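手持夹爪采示教数据，捏鞋后跟提带那一步总是废，大家怎么录的？

提问 · 4月 · 浏览 1,075 · 回答 3

先说下情况。我在做一个整理鞋子的小任务，用手持夹爪直接示教，不走遥操作（遥操作试过两周，手柄延迟搞得我头大，放弃了）。动作说起来很简单：夹爪靠近鞋子，捏住后跟上面那条提带，拎起来，放到旁边的架子上。目标是录500条，现在录了一半多一点，回头一筛，能用的少得可怜。

主要卡在捏提带。鞋是黑的，提带也是黑的，夹爪又是深灰的，凑近了以后画面里糊成一团，我自己回放都要暂停好几次才看得出来到底夹的是提带还是鞋口那一圈。布带又软，夹爪稍微歪一点它就往旁边倒，我就下意识地抖手腕去找，结果轨迹里全是小碎步，训出来的策略也跟着抖，像喝多了一样。
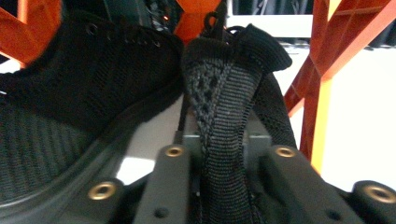
我现在的流程是每条10秒左右，从桌子上方开始下探，夹住以后停一下再提。标定用的是Relten那套脚本，开度曲线看着正常。想问三件事：一是这种软的小目标，靠近的时候要不要故意放慢；二是失败以后重新夹的片段，到底留还是删；三是全黑的鞋要不要干脆换掉，先拿浅色的练？

补充一句，预算有限，别劝我再买一台机械臂，谢谢各位！

回答一（已采纳）
Fouzia Chaudhry

这个坑我太熟了，去年录背包拉链的时候一模一样，拉链头比你那个提带还小，录到后来我做梦都在捏东西。

先说速度。慢是要慢的，但别全程慢。我的做法是分两段：从起始位置到目标上方一拃的地方正常走，最后那一小段放慢，对准了一次夹下去。你说的小碎步，多半是到了跟前才开始想从哪个方向夹。开录之前空手比划几遍，把进入角度定死，让两根手指正好一左一右跨在带子两边，夹的是带子的宽面还是窄边也先想好，整批都照一个夹法来。我当时混着夹，策略就学得犹犹豫豫，停在半空不动，气死人。

重新夹的片段，我的意见是留一部分。手没捏准、退开一点、重新对、夹住，这种干净利落的补救很有价值，策略以后自己夹空了也知道怎么办。要删的是那种来回蹭、蹭半天碰巧夹上的。我会给每条打个标，“一次成”“补一次”“乱”，乱的直接扔。第一批24条里我扔了一大半，心疼归心疼，扔完再训，效果肉眼可见地好了。

黑鞋别换。换了浅色的，回头上黑鞋还是不行，等于白练。可以加几双别的颜色一起录，黑的也照录。真正要动的是光：侧面打一盏，让布面的纹理和边缘有点亮线，比你调曝光管用多了。曝光拉太高的话，旁边的白色表面会先白成一片，提带反而更难认。我用的是一盏Gunn的夹灯，很便宜，夹在架子上就行。

还有，夹住以后停的那一下别太久。停太久，模型会觉得“夹住就该待着”，然后就真的待着了，哈哈。我一般半秒就提。

回答二
Stesusel用户_路边

楼上说的基本同意，我补一个开度的事。软布带很薄，夹爪合到底和空夹合到底，读数差得很少，光看开度曲线根本分不出夹没夹到。所以你说“曲线看着正常”，我是有点怀疑的。建议空夹录几条，再夹着带子录几条，两组曲线叠在一起看。如果几乎重合，就别拿开度当成功标签了，老老实实看提起来以后鞋有没有跟着走。

指尖贴一层薄硅胶也有用，就是贴完记得重新标定，我忘过一次，一下午白干。

回答三
bresden_小周

换遥操作吧，手持的都不行。我们在Bresden那边都是遥操作录的，稳。

评论（2）

提问者：回三楼，第一段就写了遥操作试过了……
提问者：按一楼说的把进入角度定死了，侧灯也加上了，今天下午重录了24条，留下来的比之前多不少。空夹对比的曲线晚上再看，二楼说的那个我心里也没底，看完再来更新。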